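Cardoso open day: the slabs were better than the sales talk

The coach from Flavau got us to the Cardoso stone works just after nine on a Tuesday, which gave us half an hour in a car park before anyone unlocked the gate. There were 30 of us, mostly kitchen fitters, plus a few couples doing up houses who had been promised prices. They didn't get any.

Gonçalo Pinheiro took our group round. He has been at Cardoso long enough to know where every slab came from and he talks well, but I'd have liked fewer adjectives. Everything was "unique". When I asked how much of a typical block ends up as waste, I was told it depends on the block. I asked again by the saws and it still depended on the block.

The yard is the best part. It holds 695 slabs, according to the board by the office, stood on edge in rows and sorted by colour and finish. You can walk between them and touch things, and you quickly see how little a sample square tells you. Two slabs with the same name on the ticket looked like different stones to me. A customer who picks from a sample and gets the other one will be on the phone, and it won't be Cardoso they ring.

Next came sealing. Maksym Koval from Flurkov, who make the sealant, did a talk with a slide saying their product keeps marble stain-free for up to 6 years. I asked whether that included lemon juice. Lemon juice is etching, he said, and etching is a separate matter. Fair enough, but the people who own the worktop won't care what it's called when there's a dull ring by the sink. To his credit he did say that anyone who cooks a lot should think about granite, and the woman from Cardoso standing next to him didn't look pleased.

Lunch was rolls, and the coffee ran out. The one price I got all day was 3374 for a mid-range worktop, cut and polished, and it came from another fitter in the queue. Delivery, templating and the sink cut-out are extra.

I'd go again for the yard, on an ordinary weekday without the talks. Ask for the back rows, where the brown stones are. The pale ones at the front get all the attention and I thought they were dull. Bring your own lunch, and if you want a figure, get it in writing before the coach leaves.

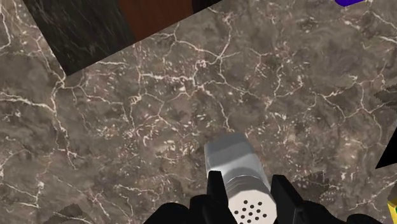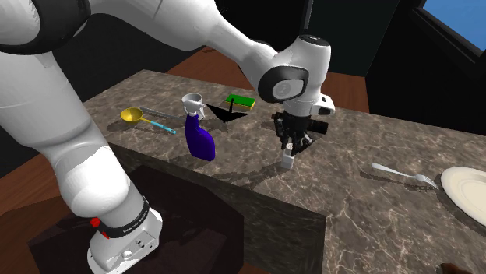 Veined marble, close to and as a worktop.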